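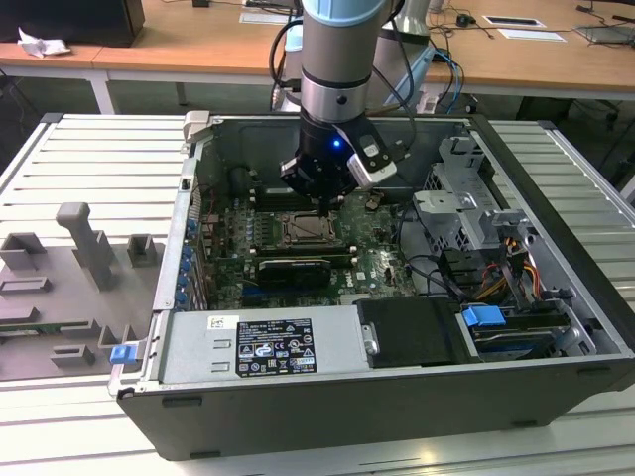
The gripper above the motherboard of a desktop tower, close to the memory area. The CPU socket is empty and the graphics card is seated.

Gallery: Desktop Disassembly and Refit, Stillport Laboratory

October 13, 2020

The Stillport Laboratory is gathering examples of computer servicing tasks for the Hurkatora learning program. Each example is a complete attempt at one task, guided by a trained operator and stored with the arm's joint positions, the gripper state and the view from a fixed camera. The collection now holds 1579 examples across 14 tasks. Unsuccessful attempts are kept and labelled as such.

The work is directed by Ada Gentile. Cinzia Bianchini is responsible for operator training and for the review of labels.

About the station

Towers are serviced lying on their side on a slotted aluminum worktable, with the cover off. The fixture plate stands to the left of the tower, and its raised holders keep the same places for the whole of a session.

The drive cage, drive bay and power supply are left in the case during memory tasks. Operators begin each attempt from a different arm position, so that the learning system does not come to depend on a single approach path.

Operators work in blocks of 70 minutes. A second reader checks every label before an example is released to the partner groups at Greco and Plader.

Access

Partner groups may request the task list and the labelling guide from the program office. Requests are normally answered within 12 working days.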